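Vornberg Power Strips, Pastel Range

In stock, ships next working day. Last updated 2022-05-19

Three shapes now. Long one in white, shorter one in lavender, triangle in mint green. All have white sockets. Sold singly or as a set, pick from the drop-down. Colors don't swap between shapes so please don't ask for a mint long one, we can't get them.

Long white: best for the back of a desk or along a wall. Lies flat. Most sockets for your money.

Lavender: the one people buy for a nightstand. Fits behind a lamp. Goes with the Zutard bedding if you have that.

Mint triangle: middle of a table, craft nights, sewing, kids homework. Everybody gets a side. Lightest of the set, so hold it with one hand when you pull a plug out or it comes with you.

Cord goes behind the table, not across the walkway. Please. Do not run one strip off another strip. We get this question every week and the anwser is still no.
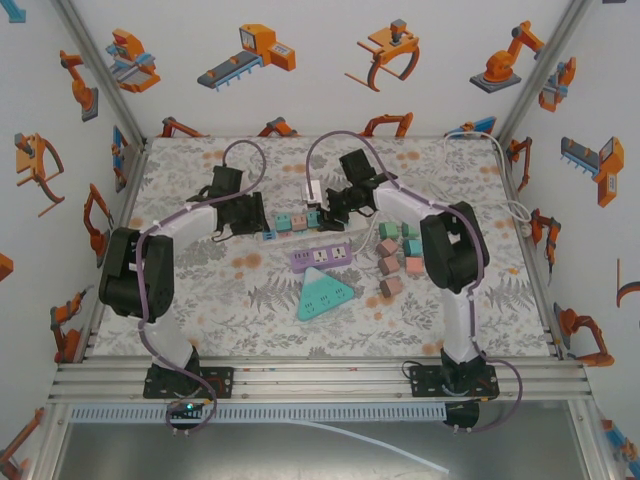

Stavros Gashi wrote in to say the triangle slid about on his oilcloth until he put a fabric tablecloth under it, and could we mention that somewhere. He would also like a longer cord on the lavender.

Mentioned! Longer cord: we asked Vornberg, maybe August, no promises. Til then measure from the wall socket to where the strip will sit, and add a bit for going round the table leg. Don't pull it tight.

Little blocks and cubes not included with any strip. Those are the Mujić color cubes, separate listing under Toys & Sorting. Pink, teal, green and a few more. Colors vary by batch.

Fern tablecloth also separate. White with gray fern leaves and orange-peach dots. Machine wash cool, hang dry, iron on the back. Comes up creased from the packet, give it a night.

Ratings
Long white: 16 A max
Lavender: 16 A max
Mint triangle: 16 A max
Indoor use only, all of them
Not for heaters, kettles, hair dryers. Lamps, chargers, laptop, sewing machine all fine

Cleaning: unplug first. Dry cloth. If it's sticky use a barely damp one and let it dry fully before you plug back in. No sprays. The mint shows pencil marks, an eraser gets most of it off.

Warranty 2 years from delivery, keep the packing slip. We don't need the box. Warranty doesn't cover chewed cords (dogs, rabbits) or anything spilled in the sockets.

Returns to the Civoncombe warehouse, not the shop. Put the order number on the OUTSIDE of the parcel. Refunds go back to the card you paid with, takes a few days once its been checked in.

Trade orders, schools, hotels: email for a price list. Stock at Civoncombe today is 2,000 long white and 1,240 lavender. Mint is low, next delivery on the way, you can still order and we'll send it when it lands.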